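Tasting Room Progress Report, October
To: Jeptoo Mrema, Postetar small grants
From: Tumaini Masanja, Brorkcombe

Hi Jeptoo! Here's where your money went this month. Spending to date is $3514 out of the $3804 you gave us, and Josphat has all the receipts in one folder (finally).

1. Table and glassware
The two marble tops are in and pushed together into one big table – I love the gray veining. We've been practicing our pours with the purple drink and the gold teapot, a little in the bottom of each glass. 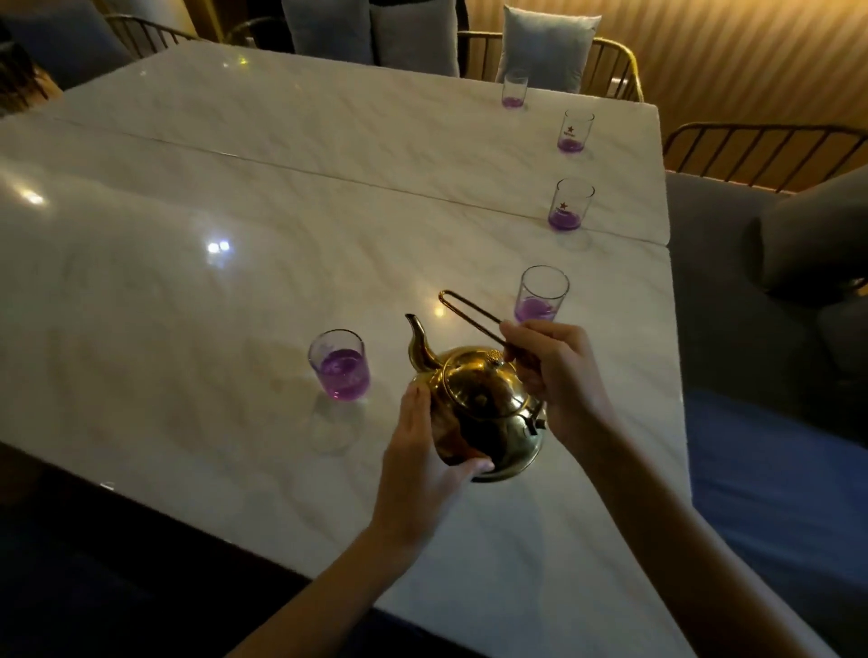 2. Serving practice
Bakari ran 4 practice sessions in October and they got better every time. The early ones were slow and a bit nervous, mine especially! 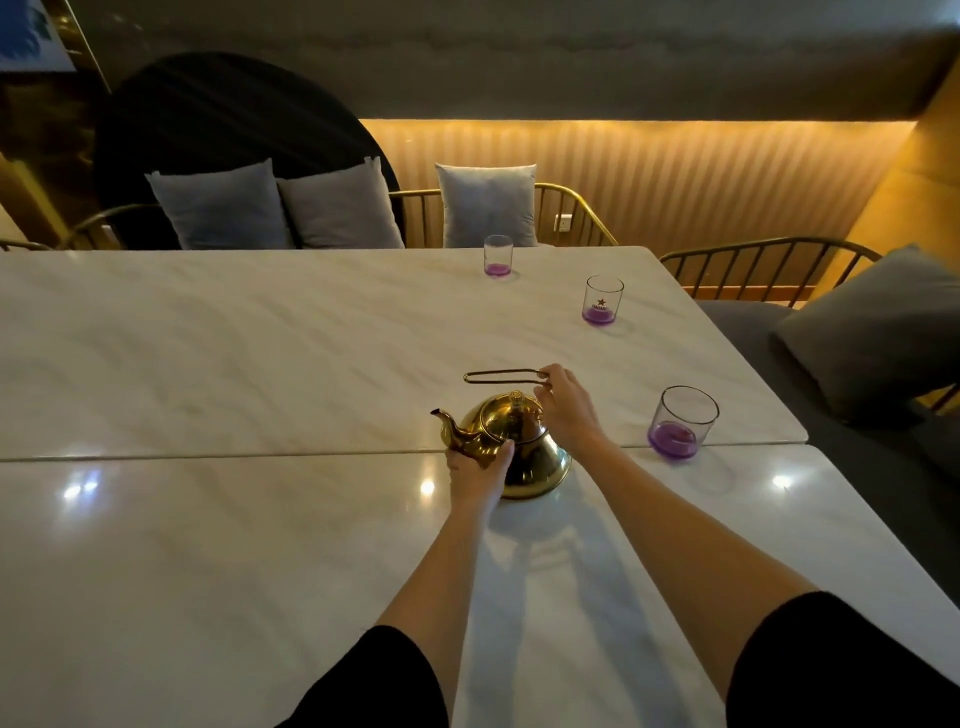

Portion size is still the thing we argue over most. Bakari wants small tastes so guests can try more flavors, and I keep wanting to be generous. For now he's winning, and the small amounts in the glasses on the far half of the table are the sort of serving he has in mind. We've also settled on one hand on the handle and one on the body when moving the pot, so please put a pair of thin serving gloves on the list for hot drinks.

3. Still to do
Menu cards are with Jabari for a last read. I'd like to spend the rest of the grant on a second pot and some trays, if that's okay with you – could you let me know before we order?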